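The Kitchen Standard

When Lorraine Bright was hired to write rules for the kitchen robots at Wivlow, she was given a desk, a badge that opened the wrong door, and a binder holding all the rules so far. There was one rule. It said DO NOT POUR ON TIEN-FU.

"It was a bad week," said Tien-fu Yip, from the next desk.

She began with what she called the Reference Human. If a machine was going to be told how to behave at a counter, somebody ought to write down how a person did it first. Barnabás Barta volunteered his arms. He was the only one in the office who cooked, and he was vain about it.

Rule 1. The hand that holds the glass stays on the glass.

This took nine drafts. Legal wanted "vessel." Barnabás wanted it noted that at home he sometimes let go of the glass to scratch his ear, and that no glass had ever suffered. Bianka Sárközi, who came down from Compliance with a pen on a string, asked what the other hand was permitted to do while the first one held on. Lorraine said it could wait.

"Wait where?"

"Over the board."

"At what height?"

They went and watched him do it again. He had heard there would be an audience and had become terribly graceful.

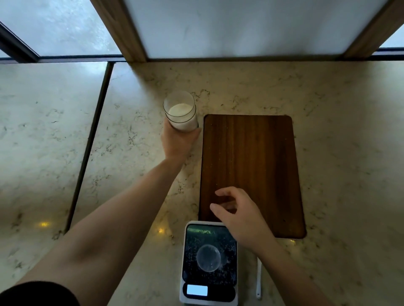 Rule 2. The free hand may hover.

Bianka did not care for "hover." She felt it opened the door to loitering. In the end a footnote allowed hovering "for a purpose," and a second footnote declined to define purpose, and both were sent to the office at Pradidcombe, where they were approved by someone who had plainly read neither.

Rule 3. The scale is to be believed.

The robot, whose name was Ulum and who had no say in that either, objected to this one in its way. Told the scale was always right, it weighed a spoon, then the spoon again, then a corner of Tien-fu's sleeve. It kept at it through lunch. By the time Lorraine found the switch, the log ran to 1,351 entries, most of them spoon.

She added the words "once is enough."

Rule 4. When unsure, stop and ask.

Everyone liked Rule 4. It tested beautifully. Ulum stopped and asked whether the flour was the flour. It stopped and asked whether Barnabás was finished, and Barnabás, who had been finished for some time and was only standing there being looked at, took it personally.

The standard went out on 14/10/2020 at 26 pages, of which Lorraine had written four. She carried a copy home and left it on the kitchen table while she made pancakes. She held the bowl with one hand. The other was up over the counter, fingers a little spread, and she could not for the life of her think what it was there for.

She stood like that until the butter started to smoke. Then she called Bianka and asked about the second footnote.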